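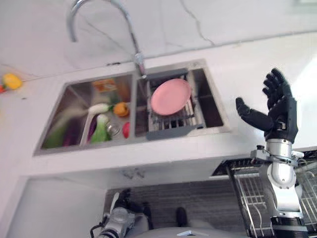
Jornada de puertas abiertas en Hundstead: lo que vimos

24 de septiembre de 2020

Va rápido, que el boletín se cierra en nada y todavía tengo las notas a medio pasar. Visita a la nave de Hundstead, organizada por Moltier, para los que trabajamos con cocinas adaptadas y equipamiento de hogar. Dos turnos, mañana y tarde. Yo fui al de mañana. Grupo de 8, mascarilla todo el rato, gel en la puerta y el café en la calle.

Lo primero, la cocina. Han montado una de tamaño real en la sala 307, con encimera de mármol blanco, fregadero de dos senos, grifo alto cromado y lavavajillas de cajón. Nada de mesas de laboratorio. Y el fregadero como lo tiene cualquiera un martes: un rábano blanco, un pimiento naranja, una berenjena, un vaso, un bote verde en medio de todo. En el otro seno, el escurridor con un plato rosa puesto de pie. Me gustó que no lo hubieran ordenado para las visitas.

El robot trabaja de pie delante de la encimera, con dos brazos. La mano que más se lució es la derecha, negra, con dedos articulados, muñeca y antebrazo metálicos. De cerca se ven los tornillos y las juntas, todo a la vista. Preguntamos si iba a llevar funda para el agua. Que sí, que está pensada, pero que para estas pruebas prefieren tener acceso rápido a las piezas.

La demostración: sacar cosas del seno izquierdo, de una en una, y dejarlas donde le piden. Segundo ejercicio, coger el plato del escurridor y llevarlo al cajón del lavavajillas. Lento. Bastante lento, más de lo que esperaba. La mano se acerca abierta, se para un momento, corrige, cierra. Con el pimiento, bien a la primera. Con el rábano, dos intentos, se le fue de lado. La berenjena le costó menos de lo que yo habría apostado, con lo que resbala. El vaso lo dejaron para el final y ahí nos callamos todos — salió entero.

El plato fue lo más flojo. Lo agarra bien por el borde pero al girar hacia el cajón se queda pensando, y en una de las pasadas el técnico tuvo que parar y volver a empezar. Lo contaron sin drama. El cajón abierto le queda muy cerca del antebrazo y el programa va con mucho cuidado para no rozar las cestas. Normal, supongo. En una cocina de verdad ese hueco es todavía mas estrecho.

Apuntes sueltos de la ronda de preguntas:

Los reflejos. El acero del fregadero y el cromado del grifo dan bastante guerra a las cámaras. Probaron a tapar el fondo con una lámina mate y mejoraba mucho, pero la quitaron, porque en casa de la gente no va a haber lámina.

El género se cambia cada día de prueba. Lo compran en el mercado y al acabar se reparte entre el equipo. Cada pieza de fruta o verdura tiene su forma y eso es justo lo que buscan.

El detergente. Alguien preguntó si el robot distingue un bote de jabón de uno de bebida. Respuesta: por ahora se le dice qué objeto coger y ya. No decide nada solo. Me parece importante dejarlo escrito, que luego en los folletos se entiende otra cosa.

Parada de emergencia: la probaron delante de nosotros, a petición de una compañera del grupo. Se queda quieto en el sitio, con el brazo donde esté. No suelta lo que lleva en la mano.

Ruido. Poco. Se podía hablar al lado sin levantar la voz, cosa que no puedo decir de mi lavadora.

Precio, ni palabra. Plazos, tampoco. Insistimos un par de veces y nada, que es un proyecto en desarrollo y que no toca. La parte de software viene de Florkinari y de ahí no había nadie ese día, así que varias preguntas se quedaron apuntadas en la pizarra. Si mandan las respuestas las pasamos en el próximo número.

Impresión general: interesante, verde todavía. A mí me sirvió sobre todo para pensar en las medidas. Altura de encimera, profundidad del seno, cuánto sitio libre hay delante cuando el cajón está abierto — cosas que ya miramos para una persona en silla y que aquí vuelven a salir todas. Hubo quien salió mas entusiasmado que yo, y quien dijo que para sacar un pimiento del fregadero ya tiene sus manos. Bueno. No todo el mundo las tiene para eso, y de ahí venimos muchos de los que leemos este boletín.

Práctico: la siguiente visita será en Lund, en mayo, con la misma cocina si consiguen trasladarla. Plazas otra vez muy limitadas, 8 por turno. Quien quiera apuntarse que responda a este correo poniendo VISITA en el asunto y diga si prefiere mañana o tarde. Si necesitáis acceso sin escalones avisad tambien, que en Hundstead había rampa pero de Lund no tenemos el dato. Calzado cerrado, obligatorio. Y fotos sí se puede, con permiso de quien salga.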